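Sunday, late
By the second-desk viola

Home from Haltville with sore shoulders and a head full of Brahms. I should be in bed, but I want to get some of it down while I can still hear it.

We did the Second Symphony tonight, with the Harawira overture to start and the horn concerto in between, and I don't think I've had so much fun in a concert since I joined. The hall was full! 1,305 seats, and the front of house people were turning folk away at ten past seven. I've played there when you could hear one person unwrap a sweet in the balcony, so to walk out to that noise was a real jolt. My bow hand shook all through the tuning A and stopped as soon as we had something to play.

The overture was better than it has ever been in rehearsal. The tricky bit at letter F, where the violas have the tune for four bars and then it gets taken off us by the clarinets (very rude), came out warm and together. In Hatdale on Thursday we were all over the place there, half of us on an up bow and half on a down, and I had more or less given up on it. I marked the bowing again in thick pencil on the train and that seems to have done the trick for our desk at least.
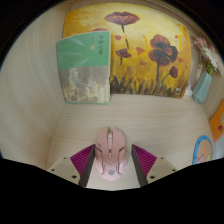
Why does the opening of the Brahms feel so hard to play when there are so few notes in it? Those first notes in the cellos and basses are quiet and low, and everyone else has to come in on top without disturbing them, so every wobble in the bow can be heard.

I love it though. I love sitting there with nothing to do for the first few bars, listening to the horns come in, and knowing what's on its way. The slow movement was a touch slower than we'd practised and I was afraid we'd sag, but the cellos sounded so rich that I'd have gladly had it slower again. Then the finale. We started it almost under our breath and when the loud bit burst in I felt the floor go. The trombones at the end! I grinned like a fool for the whole last page and came in early on one chord, which I hope was lost in the racket.

Two calls back for the horn soloist, who played a little unaccompanied piece as an encore, very plain, mostly long notes. I must find out what it was. I was so taken up with listening that I forgot to turn my music back to the start of the symphony and had to scrabble for it after the interval.

Things to sort before Rarville: new A string, mute (mine rolled under the risers and is probably still there), and some proper work on the third movement, where the quick part ran away from me. I'll try it with the metronome tomorrow, slowly, in dotted rhythms. Same programme, much smaller hall, dry as a biscuit by all accounts, so everything will show. Can't wait.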